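**Sortierung der Kleinteile im Fundsachenregal**

**Verwaltung_Obi:** Sehr geehrte Mitglieder, es wird um Stellungnahme gebeten, ob Handyhüllen künftig gemeinsam mit Spielwaren im Karton aufzubewahren sind.

**G. Wike:** Dem Vorschlag wird widersprochen. Im Karton mit Fächern drücken Plüschtiere und Hefte auf die Hüllen. Ich beantrage eine gesonderte Ablage.

**Nudon_390:** Eine zweite Ablage beansprucht zusätzlichen Platz. Die Fächer reichen nach hiesiger Auffassung aus, sofern Plüsch links verbleibt und Hefte rechts.

**G. Wike:** Für Hefte zutreffend, für Hüllen nicht.

**Verwaltung_Obi:** Zur Kenntnis genommen. Die Entscheidung ergeht im Juli.

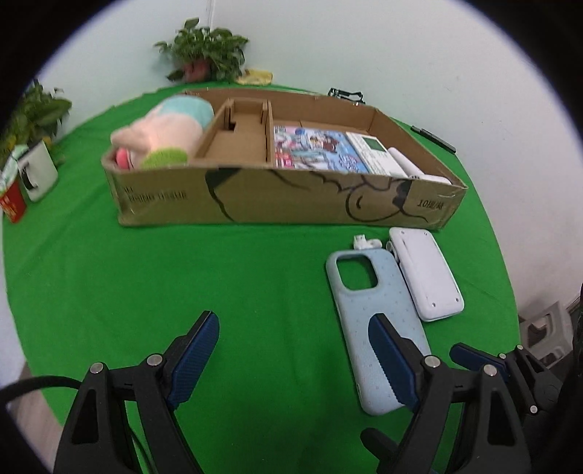 Hellblaue und weiße Hülle vor dem Karton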